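4. 天板の使い始めと日常の取り扱い

本章では、Brenden テーブル（幅196cm）の天板について、脚部の組み立てが終わった後の作業と、容器類を置くときの注意を説明します。脚部の組み立ては第3章を参照してください。別売の補助天板を併用する場合も、手順は同じです。

4.1 用意するもの

・柔らかい綿の布（乾いたもの2枚、水拭き用1枚）
・台所用中性洗剤
・ぬるま湯を入れた洗い桶
・付属のフェルト片（小袋B）
・水準器（付属していません）

注記：マイクロファイバークロスは、目の粗いものを避けてください。研磨剤入りのスポンジ、メラミンスポンジは使用できません。

4.2 設置後の確認

1. テーブルを使用場所に置き、4本の脚がすべて床に接していることを確認します。
2. 水準器を天板の中央に置き、長辺方向、短辺方向の順に測ります。
3. 傾きがある場合は、低い側の脚のアジャスターを反時計回りに回して伸ばします。一度に回す量は半回転までとし、その都度測り直してください。
4. 天板の保護フィルムを、短辺側の角からゆっくりはがします。寒い部屋ではフィルムが裂けやすいため、室温になじませてからはがしてください。
5. フィルムの糊が残った場合は、薄めた中性洗剤を布に含ませて拭き取り、水拭き、乾拭きの順に仕上げます。
6. 乾拭きの後、30分おいてから物を置きます。

注意：アジャスターを伸ばすときは、天板を持ち上げる人と回す人の二人で作業してください。物を載せたまま持ち上げないでください。

4.3 木目と色合いについて

天板の木目は一枚ごとに異なります。同じ天板の中でも、山形の木目が重なる部分と、細い筋が平行に流れる部分があります。光の当たり方によって、部分的に白っぽく見えることがあります。木目の違いは交換の対象になりません。

拭き掃除の方向は、平行な筋のある部分では筋に沿わせます。山形の部分では方向を決めず、力を入れずに拭いてください。

濃い色の敷物を長期間置いたままにすると、敷物の下とその周囲で色の差が出ることがあります。敷物は月に一度、位置を変えてください。直射日光の入る部屋では、日中はカーテンを閉めるか、テーブルの向きを入れ替えます。

4.4 容器とキャップの置き方

円筒形の缶、カップ、ボトルは、底面を下にして立てて置くのが基本です。傾いた容器は縁の一部だけで天板に当たるため、立てた場合より狭い範囲に荷重がかかります。キャップ類は、外した後に天板の端から離れた場所へ置いてください。

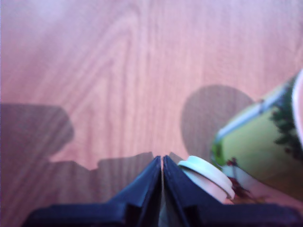 Siebe Lambrechts：キャップの内側に残った糖分のある飲料が、置いた跡になって輪の形で残りました。気づいたのは翌朝で、水拭きだけでは取れず、ぬるま湯に浸した布をしばらく載せてから拭いたところ落ちました。キャップを上向きに置くか下向きに置くか、説明書に書いておいてほしいです。

上記の投稿を受け、本版でキャップの向きを手順に加えました。輪状の跡の取り方は4.6を参照してください。

1. 容器の底を布で拭きます。冷えた缶は結露を拭き取ってから置きます。
2. 容器を両手または片手で持ち、底面全体が同時に天板に触れるように下ろします。
3. キャップを外します。天板の上で開ける場合は、容器の胴を押さえてください。
4. 外したキャップは、内側を上に向けて置きます。内側に液体が残っているときは、先に拭き取ります。
5. キャップと容器の間は、手が入る程度に空けます。容器を戻すときにキャップの縁へ載せてしまうことを防ぐためです。
6. 使い終わったら、キャップを閉めてから容器を移動します。引きずらずに持ち上げてください。

注意：金属製の容器の底には、巻き締めの縁が出ているものがあります。このような容器を横へ滑らせると、弧状の擦り傷がつきます。頻繁に動かす容器には、底にフェルト片を貼るか、コースターを使用してください。

注意：円筒形の容器を横に寝かせて置く場合は、転がり止めを使用してください。短辺側の端に向けて寝かせると、わずかな傾きでも床へ落ちることがあります。

注記：白いキャップは、明るい色の天板の上では見落としやすくなります。小さなキャップをよく使う場合は、縁のある浅い皿を置き、そこへまとめる方法を推奨します。皿の裏にもフェルト片を貼ってください。

4.5 フェルト片の貼り方

1. 貼る面の油分と水分を拭き取ります。
2. 小袋Bからフェルト片を出し、裏紙をはがします。
3. 底の縁からはみ出さない位置に置き、指で押さえます。
4. 貼り付け後、最大4時間で接着が安定します。それまでは容器を載せ替えないでください。

フェルト片が濡れた場合は、容器ごと天板から下ろして乾かします。毛羽がつぶれて硬くなったもの、砂粒が入り込んだものは交換します。追加のフェルト片は、Rirnberg の補修部品一覧から注文できます。

4.6 汚れの落とし方

水滴、飲料
乾いた布で吸い取り、水拭き、乾拭きの順に仕上げます。こすり広げないでください。

輪状の跡
ぬるま湯に浸して固く絞った布を跡の上に載せ、数分おいて拭きます。残る場合は、薄めた中性洗剤で同じ作業を行います。熱湯は使用しないでください。

油、調味料
薄めた中性洗剤を布に含ませて拭き、洗剤分を水拭きで取り除きます。洗剤分が残ると、乾いた後に曇りが出ます。

油性インク
目立たない場所で試してから、消しゴムで軽くこすります。シンナー、除光液、アルコール濃度の高い除菌剤は表面を傷めるため使用できません。

容器の印刷の色移り
濡れた缶や紙ラベルを置いたままにすると、色が移ることがあります。見つけたときは早めに中性洗剤で拭いてください。時間が経過した色移りは、完全には取れない場合があります。

4.7 してはいけないこと

・加熱直後の鍋、やかんを直接置くこと
・天板の上で缶切り、カッターを使用すること
・吸盤付きの器具を取り付けたままにすること
・濡れた布を掛けたまま放置すること
・天板の端に腰掛けること

4.8 保管

長期間使用しないときは、天板の上の物をすべて下ろし、乾拭きをしてから、通気性のある布を掛けます。ビニールシートで密閉しないでください。分解して保管する場合は、天板を立て掛けず、平らな床に毛布を敷いて水平に置きます。外した金具は小袋Aに戻し、天板とは別の箱に入れてください。

再び使用するときは、4.2の手順1から行います。アジャスターの位置は保管中にずれていることがあります。

本章の内容に関する連絡は、Tradar の取扱説明書係（担当 Celeste Huenchumán）まで、製品名と章番号を添えてお寄せください。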